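Bandeja de piezas

Una bandeja de piezas es un recipiente abierto y poco profundo que se usa sobre la mesa de trabajo para reunir los componentes de una tarea y tenerlos a mano. Se encuentra en talleres de montaje, laboratorios, aulas de tecnología y puestos de control de calidad. No debe confundirse con la gaveta apilable, de paredes más altas y frente rebajado, pensada para la estantería.

Materiales y medidas

Las más corrientes son de polipropileno moldeado, opaco o translúcido. También existen de acero inoxidable y de cartón tratado, estas últimas para un solo uso. El largo habitual va de 400 a 800 mm en los modelos de banco, y la altura de la pared rara vez pasa de 40 mm. El catálogo de Tondell las clasifica por color – azul, gris, amarillo – y el de Cumenov por capacidad.

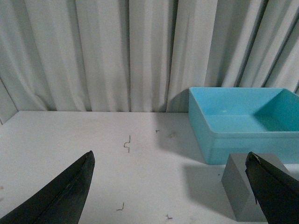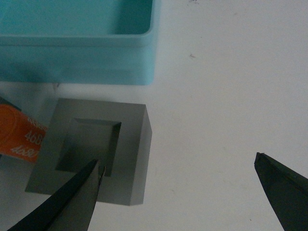
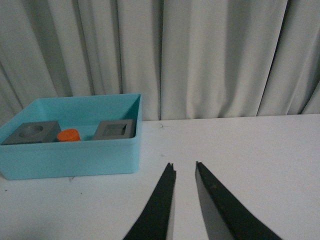
Disposición del contenido

Las piezas pueden colocarse sueltas, en fila o encajadas en un soporte. La fila es lo más frecuente cuando son pocas y de formas distintas, pues permite reconocer cada una desde arriba. Dos bloques grises de contorno parecido se distinguen así por el rebaje de la cara superior, redondo en uno y cuadrado en el otro, aunque entre ambos haya un cilindro naranja. Si los rebajes quedan hacia abajo, hay que levantar los bloques para saber cuál es cuál. En series largas se recurre a insertos de espuma troquelada, como los del sistema Shim, con un hueco por pieza.

Superficie de apoyo

Suele preferirse una mesa blanca o gris claro. Los restos pequeños, como fragmentos de alambre fino y oscuro, fibras o motas, resaltan sobre ella y se retiran con un cepillo antes de empezar. Un trozo de alambre bajo la base de un bloque basta para que este no asiente bien.

Limpieza y conservación

El polipropileno se lava con agua tibia y jabón neutro. Los disolventes fuertes y los estropajos metálicos no son recomendables – dejan la superficie mate y áspera. Biler, que fabrica bandejas para uso escolar, indica una vida útil de más de 2.000 lavados.

Véase también: gaveta, organizador de banco, puesto de montaje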